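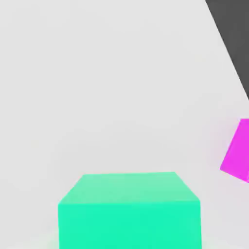 sim render, green and magenta blocks, the view the policy gets

Thread: block pushing policy ignores the second block when it's half out of view

kbx_tuning
Ok so I've been stuck on this since last night. Setup is a block pushing task in sim, camera mounted close, policy takes RGB plus the joint state and puts out end effector deltas. Instruction is "push the magenta block to the green block". Works fine when both blocks are fully in view. When magenta runs off the right side like in the render at the top, it just goes for green. Every time. Success on my eval set goes from 96 percent with both in view to 7 percent with magenta clipped.

Trained on 1,000 demos, scripted expert. Expert has ground truth poses so it never cares what the camera sees. Anybody been here?

plodder
How many of the 1,000 have the target clipped like that?

kbx_tuning
50. I counted this morning.

plodder
well there you go

marrowfat
Not so fast. 50 is low but it's not zero, and 7 percent is bad even for low. I'd look at the crop first. Are you doing random crop augmentation? If you crop hard during training then the magenta piece in a view like that one is gone half the time, and you're teaching it that the target can be nowhere in the image and the expert still knows where to go. So it learns some average motion.

kbx_tuning
Yes random crop. Pad and shift. Didn't think of that, will try with it off

Jean Baxter
I'd question the camera before the data. Green takes up a huge part of the image and you have a big stretch of plain gray doing nothing. Move the camera back or widen the field of view and the problem mostly goes away. We do this in Plodik with a second fixed view and I have not had to think about clipping in months.

kbx_tuning
Can't move it. It has to match the mount on the real arm, that's the whole point of the sim.

Jean Baxter
Then add a second one to the real arm too. Cameras are cheap, your time isn't.

marrowfat
Disagree, you'd be papering over it. He has a partial observability problem and one frame of input. Any view is going to lose something sooner or later. Give it history. Stack frames or put a small recurrent bit on top and it can remember where magenta was before it slid out.

Jean Baxter
Only if it was in view before. If the episode starts clipped, history gets you nothing. And stacked frames with scripted demos is how you get a policy that copies its own last action. Been bitten by that more than once.

marrowfat
fair on the copying. Dropout on the past frames helps some

tse_0
Side question, the color spill. There's a green tint on the gray next to the green block down low, and a faint pink one by the magenta. Is that your renderer doing bounce light? If the real table doesn't do that your encoder may be leaning on it.

kbx_tuning
Indirect light is on, yes. I left it at the Vullano defaults. Hadn't really looked at it tbh

tse_0
Try this — mask the blocks out, leave the tint, run the encoder and see if a linear probe can still tell you the block positions. Did that on a Ninton scene once and the probe was way too good. Turned bounce off for a random half of the episodes after that.

plodder
that's a sim to real thing though, it's not why his eval tanks IN sim

tse_0
Didn't say it was. Said side question.

plodder
ok ok

marrowfat
Back on topic. kbx, what does the action look like in the failing ones? Does it go at green right away, or does it wander and then go?

kbx_tuning
Right away. No hesitation at all. Straight at the front face.

marrowfat
Then it's not averaging and I was probably wrong about the crop. Averaging would look mushy. Sounds more like it goes to whatever is biggest. Check if the language input matters. Swap the instruction to "push green to magenta" on the same start state and diff the actions.

kbx_tuning
brb

kbx_tuning
Same actions. Like nearly identical, to the third decimal. On the clipped states only. When both blocks are in full view the swap changes them a lot.

plodder
so it reads the text only when the picture is easy. nice

Jean Baxter
That changes my answer a bit. How are you fusing the text? If it's concatenated after pooling, a sliver of magenta against that much green will get washed out in the average before the text ever sees it.

kbx_tuning
Global average pool, then concat. Yeah.

Jean Baxter
Don't do that. Condition earlier, FiLM in the conv blocks, or keep the spatial map and let the text attend over it. Kubíček has a writeup on his page with the pooling comparison for small targets, it's short.

marrowfat
Agree with Jean on this one. Still think he needs more clipped demos. Reset sampler should be placing blocks by where they project in the image, not uniform on the table.

Jean Baxter
Do the fusion first on the same 1,000 and don't touch anything else, or you won't know which one did it.

marrowfat
Training is overnight, just run both. He can split them across two machines.

kbx_tuning
I have one machine lol

kbx_tuning
Ok plan. FiLM run tonight, same data, same seed, crop left as is. Resampled data after that. Probe thing for the tint whenever the GPU is free. Will post numbers.

plodder
log the clipped and unclipped sucess separately this time

kbx_tuning
already in the config

tse_0
If you dump the failing start states somewhere I'll run them through mine, I've got a attention version sitting here trained on nearly the same task.

kbx_tuning
Sure, give me an hour, they're all in one big pickle with the good ones. Will sort and DM you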